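Clido home visit: the Terinen hand-held gripper in use

We went to see Clido in November to decide whether the Terinen kit is worth renting for our laundry project at Llorente. The morning was at the company's office, which is two rooms over a print shop. After lunch we were driven to an apartment where one of their operators works.

Clido sells the kit two ways. You can rent the grippers and collect your own demonstrations, or you can pay for sessions in homes that Clido has already signed up. There are 11 homes on the list at present. The household gets paid per session and the furniture stays where it is, which was the main thing we wanted to check.

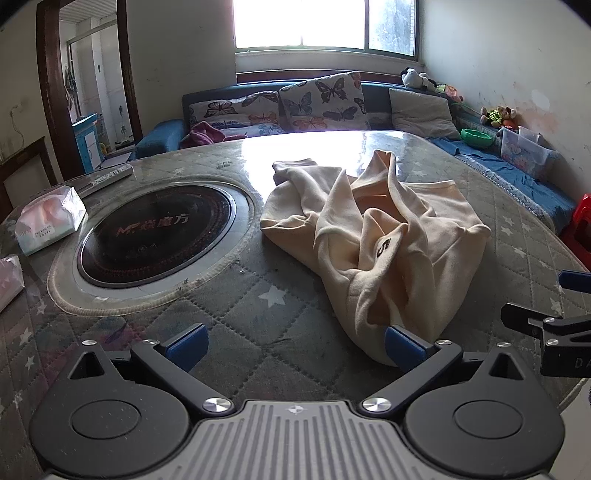
Lalit Nishad
Applications engineer, Llorente

The work table was the family's round dining table, with a glass top over a quilted cloth and a hot-pot cooker set into it. The job was clothing. A cream sweatshirt is a fair test because the fabric bunches up, and glass gives you glare from the window as well. We had asked for an ordinary room and we got one.

Each gripper has two black fingers with blue rubber pads at the tips. The operator squeezes to close them, and a camera on the tool records the view over the fingers. Clido gives the weight as 668 grams per gripper. I held one for 20 minutes and felt it in my wrist by the end – a smaller person would want breaks, and the quote should allow for them. The squeeze itself is light and the fingers close evenly.

Setup was slower than the brochure suggests. The operator had to repeat the calibration step in the Kalau software because the first attempt did not save. It went through the second time. Clido says a fix is coming in the next release but would not put a month on it.
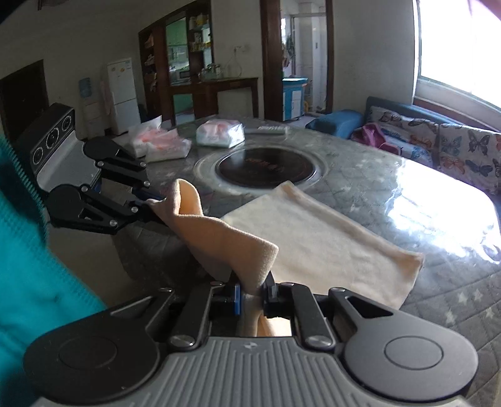
By Lalit Nishad, with additional notes by Nana Laryea

Cloth is where the second gripper earns its rental fee. With one tool you can drag a garment or lift an edge. With two you can hold a corner with one and work along the fabric with the other, and most of the folding we need depends on that. The pair costs less than two singles, and I would not bother with the single.

Nana's notes are mostly on the data. Clido let her go through 103 recorded sessions at the office. She found the labels consistent but short, often one line for a whole fold. She also pointed out that bright windows wash out part of the table in daytime recordings. Clido can filter those sessions on request and leaves them in by default.

Questions still open with Clido:
Who pays for worn finger pads
Whether longer labels cost extra
Whether we can bring our own garments to their homes

My recommendation is a one-month rental of a pair, used at our own site first. Nana would go straight to the home sessions. We will settle that when the written quote comes in.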